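曲面壁の部屋

一 受渡し条件

ヴォレザッハのトゥルンゲート館は、北側の角が丸い。建物の図面では、その丸みは半径3,559ミリの円弧として一本の線で描かれている。四階ではこの円弧の内側に小部屋がひとつあり、壁は淡い灰色、床は板張りである。賃貸借契約書では「付属室」と呼ばれていた。借主のゲオルギエフ社の人間は「丸部屋」と呼び、管理会社クレナウの台帳では番号だけが振られていた。

私がこの部屋を担当したのは、ゲオルギエフ社が40か月の契約を終えて退去することになったからである。私の職務は原状確認で、貸す前の状態と返す時の状態を比べ、差分を表にする。表には四つの欄がある。部位、現況、原因、負担者。私は現況の欄までを埋め、原因と負担者の欄は双方の立会いで埋める。経験の浅い確認員は現況の欄に原因を書いてしまう。「椅子による傷」と書けば、椅子の持主が払うことになる。正しくは「床板の長手方向に直交する擦過痕」と書く。

立会いは2023年7月27日の午前と定められた。借主側はジェナリン・サラザール、貸主側はフェレシュテ・ショジャエイ。私はその前の週に単独で予備測定を行い、鍵はクレナウの窓口で受け取った。受領簿には私の前に三度、エドガルド・ナバロという署名があった。ゲオルギエフ社の設備担当だと窓口の人間が言った。

二 予備測定

壁が曲がっている部屋では、基準線の取り方で作業時間が決まる。私はすりガラスの面を基準にした。この部屋で長い直線を持つのはそこだけである。ガラスは大判で、暗色の枠で区切られ、足元に白い幅木が回っている。枠の縦材に下げ振りを当て、鉛直を確認し、そこから床に墨の代わりの養生テープを張った。

曲面壁の測定は、型板を使わず、弦と矢で行った。弦を張り、その中点から壁までの距離を読む。三か所で測り、二か所は図面と一致した。残る一か所、縦長の窓の脇で、矢が図面より二ミリ大きい。塗り重ねを削った跡か、当初からの施工誤差かは判別できない。現況の欄には「矢、二ミリ過大」とだけ書いた。

窓は暗色の方立があり、小さな把手がついている。枠の高さは2,038ミリ。把手は下向きで閉、水平で開になる。動作は重いが不良ではない。「操作可」と書いた。

机が一台あった。白い長方形の天板に白い脚、奥の左隅近くに配線用の丸い小穴がある。すりガラスに寄せて置かれていた。什器目録を見ると、机は貸主の所有とも借主の所有とも記載がない。椅子二脚については借主所有の記載があった。背の高い黒いメッシュで、肘掛けがあり、脚は車輪付きの星形。二脚は机の奥に寄せてあり、一脚がもう一脚の陰に半分入っていた。

壁際には白い折畳みのスタンドと、細い棒が立てかけてあった。棒はどの目録にもない。用途を推定することは私の職務に含まれない。「棒、一。細。壁に斜め」と書いた。

白い壁パネルのコンセントは検電器で全口を確認した。通電。

三 傾斜

床の水準は、レーザー水準器を部屋の中央に据え、板の継目ごとにスケールを立てて読む。読み取りの途中で、机の上に果実がひとつあることに気づいた。オレンジ色で、片手に収まる大きさである。鍵を受け取って入室したときに机の上を見ているはずだが、その時点の記憶がない。野帳にも記載がない。

記載がないものは、あったともなかったとも言えない。私は時刻を書き、その横に「果実、一」と書いた。

天板の水平を見るために果実を持ち上げ、水準器を置いた。気泡は窓の側へ半目盛り寄った。天板が傾いているのか、床が傾いているのかを分けるには、脚の下を見る必要がある。膝をついて確かめると、脚のうち一本の下に紙が挟んであった。四つに折った方眼紙で、厚みは一ミリに満たない。抜けば現況が変わるので抜かなかった。「脚下に紙片。未撤去」と書いた。

果実を天板に戻したとき、手を離すと動いた。天板の上を半回転し、配線穴の縁で止まった。もう一度、別の位置で同じことをした。やはり穴の縁で止まった。三度目は穴の反対側に置いた。果実はそこから動かなかった。

これは測定ではない。果実は真球でなく、重心も不明で、へたの向きで転がり方が変わる。野帳には書かなかった。ただ、半目盛りの傾きで物が動くことは分かったので、床の水準をもう一巡読み直した。読み直しの結果は最初の値と同じだった。床は窓に向かって、板六枚ぶんの間に三ミリ下がっている。

退室時、果実は机の上に残した。残置物の処分権限は私にない。

四 履歴の照会

床が三ミリ下がっているとき、問うべきことは二つある。貸す前に下がっていたか。借りている間に下がったか。貸す前の測定記録はクレナウの書庫にあるはずで、私は照会票を出した。

二日後に返ってきた写しは四枚あった。一枚目は表紙、二枚目は共用部、三枚目が付属室だった。測定者の欄にハニリン・サルミエントとある。私の前任者である。面識はない。彼女の野帳は文字が小さく、略号が多い。壁の矢は図面どおり三か所とも記録され、床の水準の欄には横線が引かれて「別紙」とあった。四枚目がその別紙かと思ったが、四枚目は配管の図だった。

別紙の所在を再照会した。書庫からの回答は一行で、「該当なし」とのことだった。

私はショジャエイに電話をした。彼女は別紙のことを知らなかったが、サルミエントが当時、床を測るのに二日かけたことは覚えていた。理由を尋ねると、部屋が小さいのに二日もかかったので請求額が問題になったのだと答えた。請求は538で通ったという。単位は聞かなかった。

「床は前から傾いていたんですか」と私は訊いた。

「別紙がなければ、傾いていたとは言えませんね」とショジャエイは言った。

「傾いていなかったとも言えません」

「そうです。だから原因の欄は空けておいてください」

同じ日にサラザールにも電話をした。机の所有について確認するためである。机はゲオルギエフ社が入居したときから部屋にあったと彼女は言った。ただし彼女自身の入社は入居の後なので、それは人から聞いた話である。誰から聞いたのかを訊くと、ナバロだと言う。ナバロに替わってほしいと頼むと、彼は先月末で退職したとのことだった。

「机の脚に紙を挟んだのはどなたですか」

「紙ですか」

「方眼紙です。四つ折りの」

少し間があって、ナバロは方眼紙を使っていた、とサラザールは言った。彼の引き継ぎ書は全部方眼紙に書いてあるそうである。

「それと、机の上に果物がありました」

「果物は知りません」と彼女は言った。

五 二度目の入室

立会いの前日、私は測定器の置き忘れを理由に鍵を借りた。置き忘れたのは下げ振りの錘で、これは事実である。受領簿の前の行は私自身の署名だった。つまり予備測定のあと、窓口を通して入室した者はいない。

錘は窓の下にあった。床の傾きから言えば妥当な位置である。

果実は机の上にあった。位置は私が残したところと違っていた。私は穴の反対側、動かない場所に置いたはずである。いまは穴の縁に載っていた。私の記憶が正しいとすれば、果実は上りの方向へ動いたことになる。

考えられる原因を順に検討した。振動。前面道路には路面電車が通るが、四階の机上の物を動かすほどではない。乾燥による重心の変化。数日で向きは変わりうるが、坂を上る説明にはならない。合鍵。可能性はあるが、入室者が果実だけを動かす動機が見当たらない。机の傾きの変化。水準器を置いた。気泡は中央にあった。

私は膝をついて脚の下を見た。紙片は挟まったままである。厚みも変わって見えない。床の水準をその場で一点だけ読んだ。前回と同じ値だった。

床が同じで、紙が同じで、天板が水平になっている。成り立たない組合せである。どれかひとつの読みが間違っている。私は水準器を反転させて読み、気泡管の誤差を確かめた。誤差は四分の一目盛りあった。予備測定のときに反転確認をした記録を探したが、野帳には印がなかった。やったかもしれないが、書いていない。

四分の一目盛りの誤差では半目盛りの差を説明できない。半分は説明できる。残りの半分について、私はしばらく椅子に座って考えた。借主所有の椅子に座ることは規程で禁じられてはいない。推奨もされていない。

座ると、曲面の壁がどこまで続いているかが分かりにくくなる。直線の壁なら隅で止まる視線が、止まらずに窓の枠まで滑っていく。サルミエントが二日かけたのは、ここに座ったからかもしれないと思った。根拠はない。野帳には書かなかった。

ガラス越しの光は拡散していて影が薄い。果実の下の影も薄く、天板に接しているのか浮いているのか、座った高さからは判別できなかった。立って近づけば接している。座り直すと、また分からなくなる。

六 立会い

サラザールは定刻より早く、ショジャエイは定刻に来た。ショジャエイはクレナウの技術員を一人連れていた。エドガルド・カバナトゥアンと名乗ったので、サラザールは受領簿の名前と取り違え、ナバロさんが戻ったのかと訊いた。違うと彼は答えた。

表を読み上げ、一行ずつ合意を取った。窓、操作可、差分なし。コンセント、通電、差分なし。壁の矢、二ミリ過大。貸す前は図面どおりなので差分がある。カバナトゥアンは窓の脇の壁に手のひらを当て、塗装の厚みを言い当てようとした。言い当てたかどうかは検証しなかった。負担者は折半となった。

机の行に来た。どちらも所有を主張しなかった。所有を主張すれば撤去費を負担することになる。ショジャエイは、貸主の目録にないので借主のものだと言い、サラザールは、借主の目録にもないので貸主のものだと言った。双方の論理の形は同じである。私は「所有者不詳」と書き、両名が署名した。

棒の行も同様に処理した。

床の行で、私は自分の読みを示し、サルミエントの別紙が欠けていることを説明した。ショジャエイは原因を経年とすることを提案した。サラザールは異議がないと言った。経年なら借主の負担はない。貸主にも、三ミリの傾きを直す予定はなかった。

「脚下の紙片は」と私は言った。「撤去しますか」

カバナトゥアンが机の端を少し持ち上げ、サラザールが紙を抜いた。彼女はそれを開いた。方眼に数字が並んでいた。縦に床板の継目の番号、横に読み。筆跡は小さく、略号が多かった。右下にH.S.とあった。

ナバロの方眼紙ではなかった。別紙である。

私は自分の野帳を横に置いて照合した。継目の一番から最後まで、サルミエントの読みと私の読みは一致した。一点だけ、窓際の最後の読みに彼女は丸をつけ、余白に二文字を書いていた。私には「果実」と読めた。ショジャエイは「異常」だと言い、サラザールは「略号でしょう」と言った。どの読みにも根拠がある。略号表は写しの中になかった。

原因の欄には、経年を消して「入居前より」と書いた。訂正印を三つもらった。

残置物の行が最後だった。果実、一。サラザールは借主のものではないと言い、ショジャエイは貸主のものではないと言った。カバナトゥアンは腐る前に決めたほうがいいと言った。腐敗の兆候は、予備測定の日も、この日も、私には認められなかった。これは現況の欄に書いてよいことなので、書いた。

両名が署名して先に降り、カバナトゥアンが鍵を持って扉のところで待った。私は養生テープを剝がし、測定器を鞄に入れ、錘の数を確かめた。机の下には紙のあった場所に、埃のない四角が残っていた。机は少し揺れるようになった。

私は果実の行の「負担者」の欄が空白のままであることに気づき、カバナトゥアンに言った。彼は、署名はもう済んでいると言った。それは正しい。空欄のまま署名された行は、現況の維持を意味する。規程の第何条であったかは思い出せなかったが、そういう条文がある。
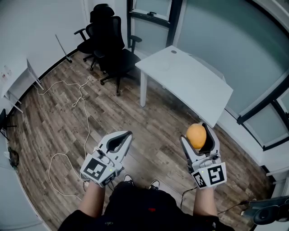
七 次回測定への申送り

気泡管は入室前に反転確認を行い、結果を野帳の一行目に書くこと。床の基準線はすりガラスの縦枠から取ること。曲面壁の矢は三か所とし、窓脇を省略しないこと。

床の水準の記録は本紙に綴じ、別紙としないこと。机の脚下には何も挟まないこと。

果実については、位置を天板の左奥隅からの距離で記録すること。手を離した時刻も併記すること。

所要日数は二日を見込むこと。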